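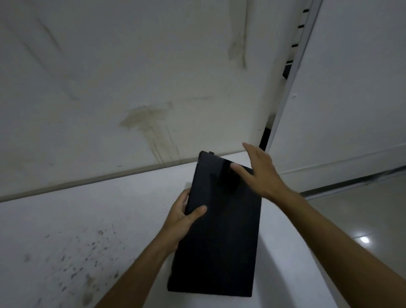
Matte black protective case, held upright in two hands.

Municipal Records and Meetings Forum
Board: Agendas, Packets and Minutes
Topic: Ending the printed packet – request for comments from other jurisdictions

Grotdale_Clerk
Good morning to all members of this board.

The Town of Grotdale is considering a proposal to stop printing the full meeting packet for members of the Town Council and to issue the packet in electronic form only. The proposal is scheduled for a first reading in November. As Town Clerk I have been directed to report on the experience of other jurisdictions, and I would be grateful for comments from any office that has made this change, or has made it and then reversed it.

The facts are as follows. In the last fiscal year our office printed 2,832 pages for a single set of the regular meeting packets. We print a set for each council member, one for the town attorney, one for the public counter and one for the file. Under the proposal, the counter set and the file set would continue on paper. All others would be read on a device.

The draft policy is silent on three questions that I consider important:

1. Whether a member may still request a printed packet, and by what deadline.
2. How personal notes written on an electronic packet are to be treated when a records request is received.
3. What happens when a packet is amended after it has been published.

Comments on any of these points are welcome.

Respectfully,
Elango Varghese
Town Clerk

harbor_county_deputy
Mr. Varghese, our board of supervisors made this change several years ago, and I can report that the transition was orderly. I would offer the following for your report.

On your first question, our rule permits a member to request a printed packet for any meeting. The request must reach our office by noon on the second business day before the meeting. In the first year most members used this right at budget time and hardly at all otherwise. The budget book has wide tables, and even those members who are comfortable with a screen prefer to lay the pages side by side.

On your third question, please give serious attention to the matter. When the packet was on paper, a late change was delivered as a colored sheet and everyone knew that it was late. When the packet is a file, a late change can be made without leaving any outward sign. We now require that the original file remain posted, that the amended file be posted beside it, and that the first page of the amended file list the pages that changed.

LokyiuYau
I write as the records officer for a regional water district. My comments concern the second question only.

Our counsel has advised that notes made by a board member on a district-issued device should be handled under the same rules as notes made by that member on district paper. Whether such notes must be produced depends on the law of the state and on the purpose for which they were made, and I would not presume to tell Grotdale what its own attorney should conclude. I would, however, strongly recommend that the policy state a position before the first packet goes out.

In our case it did not. A request was received in the second month. The member in question had marked passages in yellow throughout a bid evaluation and had written short remarks beside them. The member believed the remarks were private. The software had saved them to the district's server. The resulting exchange of letters took far longer than the drafting of one paragraph would have taken.

Lok-yiu Yau
Records Officer

paper_copy_please
With respect to the previous posters, I do not share the view that these transitions are orderly. I served as a village clerk for 17 years and I have attended meetings under both systems.

A council member who is reading from paper can be seen to turn to the page under discussion. The public in the seats can follow. A council member who is reading from a screen may be on the correct page, or may be reading correspondence from a person with an interest in the item. The public has no means of telling the difference. I do not accuse any official of misconduct. I say that the appearance matters, and that a body which conducts its business in the open should weigh it.

I would also ask Mr. Varghese to examine the claimed savings with care. The pages are cheap. The larger expense in our office was the staff time spent assembling the packet, and that time does not go away. Someone must still gather the staff reports, check the numbering, chase the missing exhibit and produce one clean document.

harbor_county_deputy
I must disagree with paper_copy_please on the first point. In my experience a member who wishes to be inattentive has always found a way to be. Under the paper system we had a supervisor who brought a crossword in the folder.

If the concern is private communication during the meeting, the remedy is a rule of conduct on private communication during the meeting. Ours reads: "Members shall not send or receive electronic messages concerning a matter before the Board while the Board is in session." The presiding officer reads it aloud at the first meeting of each year. It applies equally to a telephone in a coat pocket, which the paper packet did nothing to prevent.

On the second point I agree entirely. We saved very little staff time. We saved the delivery run.

paper_copy_please
I thank the deputy for quoting the rule, which is well drafted. I would be interested to know how it is enforced. A rule that is read once a year and then left in a binder gives the public little comfort.

harbor_county_deputy
It has been raised twice by members of the public during comment. On both occasions the chair asked the member concerned to put the telephone away, and the request and the response were entered in the minutes. I consider that adequate. I recognize that others may not.

Millrace_Admin
We are a small town and may be closer in size to Grotdale than the county and district offices above.

We prepare our packets in Lateo. I neither recommend it nor discourage its use. Whatever product is selected, I would urge the clerk to insist on page numbers that run through the whole packet from first page to last. Before we did this, each attachment kept its own numbering, and a motion that referred to "page four" could have meant any of several pages. The minutes suffered for it. We had to file a correction on a zoning matter, the Tsakiris subdivision, for this reason alone.

I would add a practical note on file size. Our residents include many who read the packet on a telephone with a weak signal. A scanned site plan at full resolution makes the packet nearly impossible to open. We post the plans as separate files and keep the main packet small. Our rule is that no main packet may exceed 40 megabytes, and we try to stay well under it.

Grotdale_Clerk
I thank all who have replied. The suggestion on continuous page numbers will be included in my report, as will the procedure for amended packets.

May I ask Millrace_Admin whether the town supplies the reading devices or permits members to use their own? Our draft sets aside $800 per member for a device and its accessories, to be replaced at the start of each term. One member has already stated a preference for a personal laptop.

Millrace_Admin
The town supplies them. We permitted personal equipment for the first year and withdrew that permission afterward. The reason was the one Lok-yiu Yau has described. When a records request touches a member's own laptop, the conversation becomes a good deal more difficult for everyone, including the member.

Each device is signed out on a one-page form and signed back in when the member leaves office. I recommend that the form name the charger and the case as separate items. They are the things that fail to come back.

LokyiuYau
I concur with Millrace_Admin. Our district allows personal equipment for reading only, with no notes to be made on the file. I am not confident that this limit is observed.

One further matter for Mr. Varghese. Your original post states that the file set will remain on paper. Please confirm in the policy which version is the official record. If the paper file set and the posted electronic packet ever differ by a single page, someone will ask which of the two the Council had before it when it voted. We adopted the electronic version as the official record and keep paper for convenience. The Skamitus sanitary authority, our neighbor to the north, did the reverse. Either course can be defended – leaving it unstated cannot.

paper_copy_please
On this point I find myself in full agreement with the records officer.

I would ask only that the counter copy be retained in whatever version is finally adopted. In my former office there were residents who came in before every meeting, sat down with the counter copy and read it through. They asked better questions than most of the people who wrote to us. Several of them did not own a computer. A kiosk was proposed as a replacement at one time, and I opposed it. A person should be able to read the business of the town without asking the staff for a password.

Grotdale_Clerk
The counter copy will be retained. The Mayor has given that assurance and I will see that it appears in the text of the policy.

I will also ask the town attorney to address the status of notes and the designation of the official record before the first reading. If the item moves forward, I will post the adopted language on this board for the use of other offices.

Elango Varghese
Town Clerk

riverbend_recorder
I have followed this discussion with interest, as our village trustees have asked for a similar report. Would harbor_county_deputy be willing to share the wording used on the first page of an amended packet?

harbor_county_deputy
Certainly. It reads: "AMENDED PACKET. This packet replaces the packet previously posted for this meeting. The following pages have been added, removed or changed." The list follows, with the time of posting and the initials of the staff member who made the change. You are welcome to use it without credit.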